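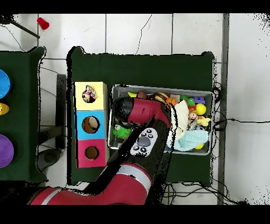
About Ullis

Ullis is a small oil and gas operator. We buy older leases the bigger outfits are done with, fix what needs fixing, and keep them producing. Privately held. 142 wells at last update, nearly all of them vertical, nearly all of them older than the people pumping them.

Started with one lease, Tirkik, and a pickup. The lease is still ours. The pickup is not.

Who runs it

Eduardo Estrella, president and founder. Petroleum engineer by training. Spent 12 years in production and workovers for other companies before starting this one. Handles acquisitions, budgets, and most of the arguing with vendors. Sits on the board.

Nazanin Alipour, vice president, land and finance. Joined when we closed on Testa. Title, division orders, royalty payments, and the audit. Previously in lease accounting for a pipeline company. If you get a check from us it went past her desk. Also on the board, term renews in August.

The rest of us: pumpers, a two-person office, one part time geologist. Names on the contact sheet, which we are still updating.

Where we work

Tirkik - shallow oil, the original lease. Steady.
Testa - oil and some gas. Bought with a lot of deferred maintenance. New tank battery is in, flowlines mostly replaced.
Memell - gas. Compressor swapped out last winter. We have almost 10 more locations mapped there but no plans to drill untill prices make sense.

How we operate

We hold the working interest and we run the field ourselves. Every well gets a visit, not just a phone reading. Spills get reported the same day, to the state and to the landowner. Gates get closed. If one of our trucks leaves one open, call the office and say which gate.

Plugging: when a well is finished we plug it. Money for that is set aside each year, separate account, and Nazanin won't let anyone touch it.

Royalty owners

Checks go out monthly. Small balances are held until they reach the minimum, then paid. Moved? Send the change of address in writing, signed, with your owner number. We can't take it over the phone. For a death in the family we need the probate papers or an affidavit of heirship, call first and we'll tell you wich one.

Selling a lease

We look at everything, including the ugly ones. Send production history, a lease map and the last year of operating expenses. Eduardo reads them himself, usually early, before 7 a.m. Expect an answer either way.

Office closes at 4:30. After hours the line rolls to the pumper on call.

We use cookies to remember your settings and count visits. Accept / Decline

2 comments

R. in the north pasture
Called about the cattle guard by the Testa tanks, guy came out the same afternoon. Welds look good. Still need the sign put back up.

mineral_owner
Is the owner number the one on the stub or the one on the 1099? Mine don't match.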